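CHAPTER 11
Lending a Hand: Teaching by Demonstration

If you have ever taught a child to tie a shoe, you know how quickly words let you down. You start out bravely with "make a loop," and before long you are kneeling on the floor with your own hands over theirs, moving the laces together. Teaching a robot has a good deal in common with that, and this chapter is about the kneeling-on-the-floor part.

In the last few chapters we wrote our motions out as lists of positions, and I hope you came away with some respect for the people who do it all day. It works nicely when the part is always in the same spot. Give the arm a soft pouch, though, or a tray that somebody has nudged with an elbow, and the list grows and grows until you would gladly trade it for one good example. Showing the task is a way of getting that example.

There are two ways of showing that we will spend our time on. In the first, called hand guiding, you take hold of the arm itself and walk it through the job while the controller records the joint angles. It feels natural almost at once, and most readers enjoy it very much -- but your own body is in the way of the cameras, and guiding two arms together is hard on the shoulders. In the second, called teleoperation, you stay off to one side and drive the arms with a controller of some kind, often a matching pair of smaller arms. This takes longer to get comfortable with. Please be patient with yourself during the first 15 demonstrations or so of clumsy fumbling; the exercises in Section 11.2 are meant to be done badly before they are done well.

Our running example is the tray-filling task from the Toledo workbook, in which two arms place small parts into a shallow tray. You met the Cledis recorder in Chapter 2, and we will use it again, with the same file layout.

Before each demonstration, return the station to its starting state: tray in the middle, nothing in it, grippers open, and the stop button where you can reach it without looking.
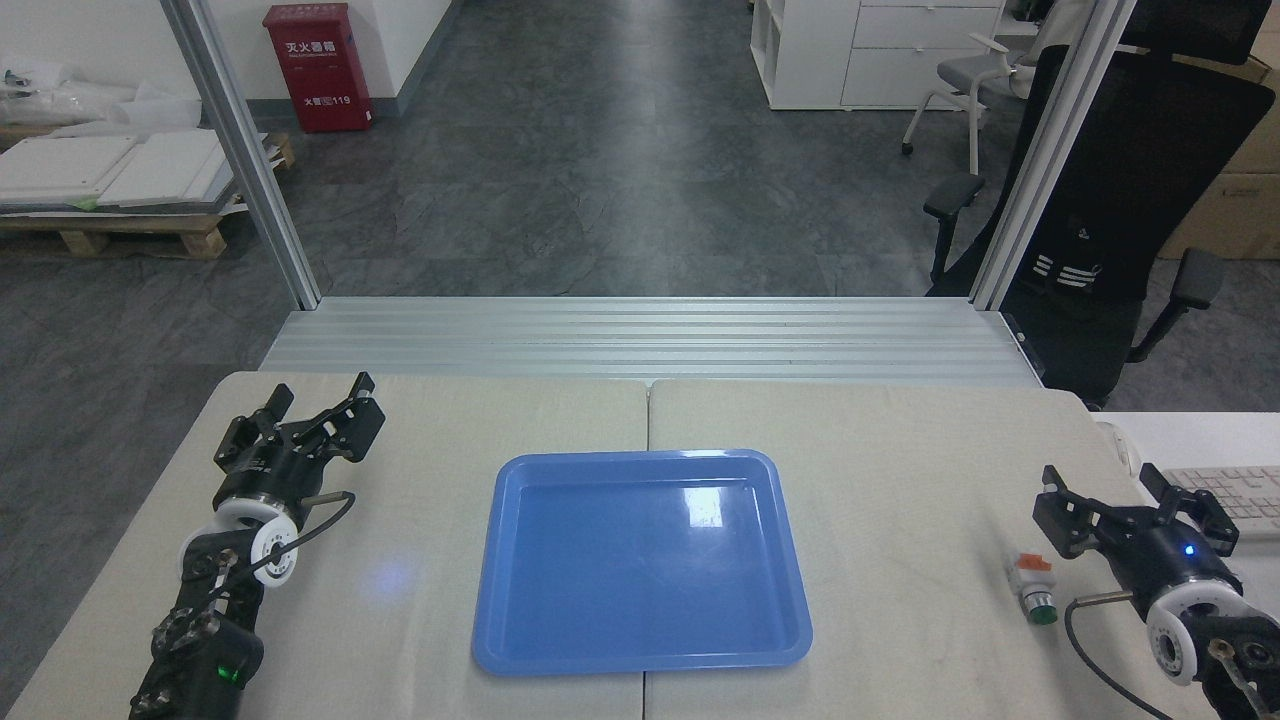
Figure 11.1 Two-arm station with an empty tray between the open grippers.

Small differences from one start to the next are welcome, and we will even add some on purpose later. Leftover parts and half-closed grippers are another matter, and Section 11.2 begins with a short checklist for catching them.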